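[senescence-sim] Re: Dispersal distance and the lifespan result
March 2019

Replying to the list as a whole, as two people wrote to me off-list with the same question.

On the earlier message:

> I've been running the Bitov model with the settings from the
> August release and I can't get the short-lived type to win. In my
> runs the non-aging type takes over the grid every time, usually
> well before the halfway mark. I left everything at the defaults
> except the grid size, which I made smaller so it would finish
> overnight on my machine. Has something changed in the mortality
> code, or was the original result sensitive to something I'm not
> seeing? I'd also like to know if anyone has tried it with two
> resources in place of one.

Nothing has changed in the mortality code. I checked the August release against the version before it and the only differences are in how the output files are written. The grid size is your problem, or most of it.

The short-lived type does well in this model when offspring land near their parents. A parent that dies frees up a cell, and the cell is likely to be filled by a relative. If offspring can land anywhere, the freed cell goes to whoever happens to get there first, and dying early is a plain loss. The default dispersal distance in Bitov is set as a fixed number of cells. It does not scale with the grid. On the full grid, which is 1,000 cells on a side, that distance is short. On a small grid it covers a good part of the world, and you have more or less built a well-mixed population without meaning to.

I went down to a grid with 80 cells on a side and got the same outcome you did. The non-aging type took over in every run. Then I set dispersal to 4 cells, kept the small grid, and the short-lived type held on in most runs and won outright in a good share of them. I did not keep a proper tally, so please don't quote that. The point is only that the result comes back when you shorten the distance.

There is a second thing to watch. The edges of the grid are closed by default. Offspring that would land past the edge are dropped. On a large grid this hardly matters. On a small one, a lot of the cells are near an edge, and those lineages lose offspring for no biological reason. You can wrap the edges by setting the boundary option to "torus" in the parameter file. The manual has this under output options, for some reason, so it is easy to miss.

About the change in conditions over time: the model also needs the environment to drift. If the best trait value stays put, old individuals are as well suited as young ones and there is no gain in replacing them. The default drift rate is low. With a shorter run you may not be giving it enough time to matter. I would raise the drift rate a little or let the run go longer, and not change both at once, or you won't know which one did the work. If you let it drift too fast, both types die out, and the program will write an empty summary file without telling you why.

On two resources, I have tried it, but in Flanham and not in Bitov. Flanham lets you set up to 90 resource types, though I can't imagine wanting more than a handful. With two, the picture got less clear. Long-lived individuals could sit on one resource and do fine while the other one shifted. I ended up with both types living side by side in separate patches for as long as I was willing to run it. I wouldn't call that a finding. It may depend a lot on how the two resources are laid out at the start, and I only tried a random layout and a half-and-half split. 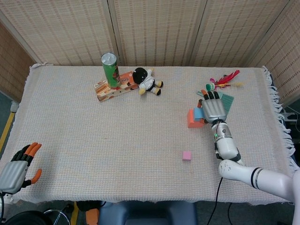

If you want to repeat the two-resource runs, Flanham reads Bitov parameter files, with a couple of exceptions. It ignores the boundary line and always wraps. It also treats mortality as a yearly rate where Bitov treats it as a rate per step, so you have to divide if your steps are shorter than a year. I got this wrong the first time and spent over 4 days on runs that I then had to throw out.

Someone else asked off-list if any of this says anything about real animals. I would be careful. The death age in these models is a single number that each individual inherits, with a small chance of mutation. Nothing wears out, nothing trades off against anything else, and there is no sex. It shows that under some conditions a gene for dying on schedule need not be lost. It does not show that this is why mice or people get old. The usual accounts, where selection is weak late in life and harmful effects pile up, don't need any of this to work, and I still find them more convincing for most species.

The Poojary scripts for plotting lineage maps are in the list's file area, under tools. They expect the old output format, so with the August release you need to turn on the "legacy" flag or rename the columns by hand. The file called Leltus in the same folder is a test data set for those scripts and isn't meant to be used for anything else.

If you rerun with the shorter dispersal and wrapped edges and still see the non-aging type win every time, send me the parameter file and the random seed and I'll try it on the full grid.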